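February, late evening

Mitali asked me at lunch whether I was worried about my job yet. She'd been reading something on her phone about the Clorkar people, who say their machine will fold your towels, empty your dishwasher and have opinions about your houseplants by next year. I told her I had been promised this by one company or another since I was in seventh grade, and that I still fold my own towels, badly.

But I did spend the day watching the arm at the refurb bench, so I suppose I am now a person with a view.

Thongchai has it on desktop teardown this month. Before that it was sorting adapters into bins, which it got good at in the way my uncle got good at darts, meaning one throw in three was beautiful. Teardown is another animal. I can strip an old office tower while listening to Farzana complain about her landlord, and I couldn't tell you afterward what my hands did. That's the whole trouble. Thongchai keeps asking me how I know a plug is ready to come out, and I keep saying "it feels ready," and he writes that down and looks sad.

The cables are what get it. A board is a nice flat thing that stays where you put it. A drive cage is a box. Any fool can plan a path to a box. Then you get a hank of black cable across the middle with a blue SATA line curling down through everything, and whatever you touch, something else moves, and the plan you made a second ago is for a computer that no longer exists.
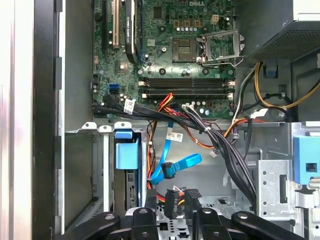 Sofia's theory is that we're asking for the wrong chore. She thinks the shop should have machines haul the pallets and wipe down the counters and leave the fiddly stuff to us. I said the counters are fiddly stuff. Have you seen our counters? There's a mug on there with a spoon in it that I believe came with the building. A machine would have to decide whether each screw on that counter is trash, and I've worked here 7 years and can't decide that myself.

She also pointed out that when I clean my own kitchen I skip the top of the fridge, so maybe the bar isn't that high. Fair enough. I didn't care for it.

Jaruwan came down in the afternoon with the Phetsri brochure. The salesman had told her their bench unit pays for itself after 1,777 machines. I'd love to know who worked out the last seven. I asked whether that included the ones where somebody has to reach in and rescue a connector, and she said the brochure was silent on the subject. There's a very handsome drawing of a couple drinking coffee while the unit does something off to the side. I've never had a coffee like that in my life.

Thongchai, to be fair to him, doesn't talk like the brochure. He says the easy part is getting there and the hard part is the last inch, and that people like me do the last inch by cheating: we wiggle, we lean on the case with an elbow, we swear at it. He'd like to teach the arm to wiggle. He has no plans for the swearing. He says a person threads a finger behind a bundle without thinking and holds it aside with a knuckle, and you try writing down what the knuckle is for.

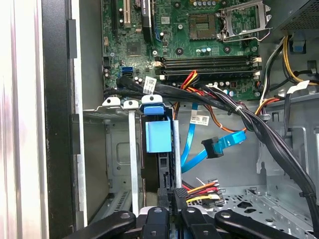
The open tower, with the gripper down by the drive cage and the black cables still over the board.

I timed myself on a tower from the Dorkeo lot before closing, out of vanity. Memory, drive, cables, everything into the right bins. I was quick. I also scraped my thumb on the cage and dropped a screw down the back of the bench, where it joined its ancestors. So there's one for the machine, it doesn't have a thumb.

Do I think it'll do my job? Parts of it, probably, sooner than I'd like, and they'll be the parts I do while thinking about dinner. I'd hand over the pallets tomorrow. I'd hand over the label peeling tonight. I'm less sure about the laundry at home. I have 40 socks and no two of them are on speaking terms, and if the Clorkar thing can sort that out it can have my room and I'll sleep in the garage.

Farzana wants to switch shifts again. Told her yes before I checked what I was agreeing to. Need thumb bandages, dish soap, and to call Sturnent back about the bin of power supplies they swear they sent us.

Towels are still in the dryer.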